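Section 4: Setting up customer feedback alerts

Your shop is on Navik now, so let's get those alerts going! They tell you when shoppers are talking about a display, a poster or a product, often well before the complaints reach your inbox.

1. Open Settings and choose Alerts, then New alert.

2. Type the name of your shop as shoppers write it. Add common misspellings too (our friends at Clevdale found that half their mentions had the second "e" missing!).

3. Pick your branches. You can follow up to 70 on one account.

4. Set the trigger. We like 165 mentions a day for a chain and far fewer for a single shop - start low and raise it later.

Note: Mentions in private groups are never collected.

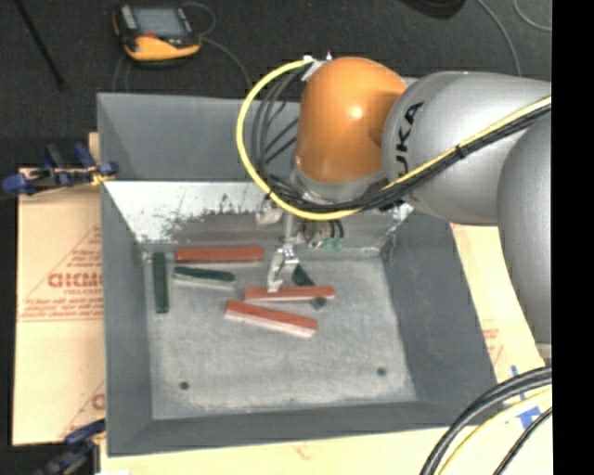

Gönül Dönmez wrote to us that she'd set her trigger at 200 and missed a whole evening of angry posts about a window display, so could we please tell people to switch on Sudden rise as well? Good idea, Gönül, and it's now step 5.

5. Tick Sudden rise. Navik will then warn you when mentions climb quickly, even if they stay under your trigger.

6. Choose who gets the alert. Add at least two people, one of whom can take a display down without asking anyone else.

7. Press Send test. The message should arrive within a minute.

Caution: Do not turn on Auto-reply during a complaint. A cheerful stock answer under an upset customer's post can make things much worse. Pause it under Replies, then write back yourself.

Saved replies are covered in Section 5, and they're great fun to set up.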